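Chapter 7
Picking Up Odd Shapes: The Club Simulator Project

Draft text for classroom use, updated July 1, 2022

What you need before starting: Chapters 5 and 6, a working install of the Fuven simulator, your team log. If your arm still drifts at the home position go back to 6.4 and fix that first. Really. It will wreck everything in this chapter.

So far your team has grasped cubes and cylinders. Flat sides, known sizes, easy. A basket or a bowl is harder. The walls lean out, the rim curves, and the opening is often wider than the gripper can reach across. You can't just center the gripper over the object and close. You have to choose a spot.

The project in this chapter came out of the Paucar club season, where teams had from March to the end of the school year to write one grasp program and run it on objects they had not practiced with. Scoring was by simulated trials, 900 per team. The best team that season landed 755 of them. Most of thier failures were at the rim – the fingers came down at a bad angle and slid.

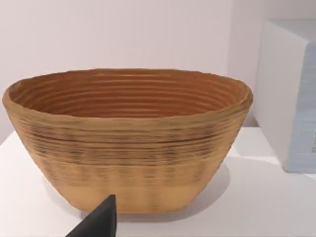
Three ideas carry the chapter. First, approach direction. Straight down is fine for a cube and often poor for a flared wall. Second, the contact patch, meaning how much finger actually touches the surface. Ridged surfaces give you less than you think, and the simulator may treat them as smooth anyway, depending on the collision mesh. Check which mesh you loaded. Third, clearance. A finger going inside the rim needs room on both sides, and so does the one staying outside.

Key terms: approach vector, contact patch, collision mesh, visual mesh, rim grasp, clearance.

A word on meshes, as it trips up every new team. The visual mesh is what you see on screen. The collision mesh is what the physics uses. They can be very different. The Tavar object set comes with both, and one of its bowls has 1803 faces in the visual mesh and only 21 in the collision one. Looks round, acts like a box with corners. If your finger stops in mid air, or sinks into a wall, this is usually why.

Warm-up, do this as a team before 7.1:

Load any open container from the object set. Turn on the collision view. Sketch both outlines in the log, side view and top view. Mark where you would put each finger and draw the approach vector as an arrow. Then swap logs with an other team and argue about it for ten minutes.

Keep the sketches. You'll need them in 7.3, when the Priltau planner picks its own grasp point and you compare it to yours.

7.1 Choosing an approach vector

Start with the rim.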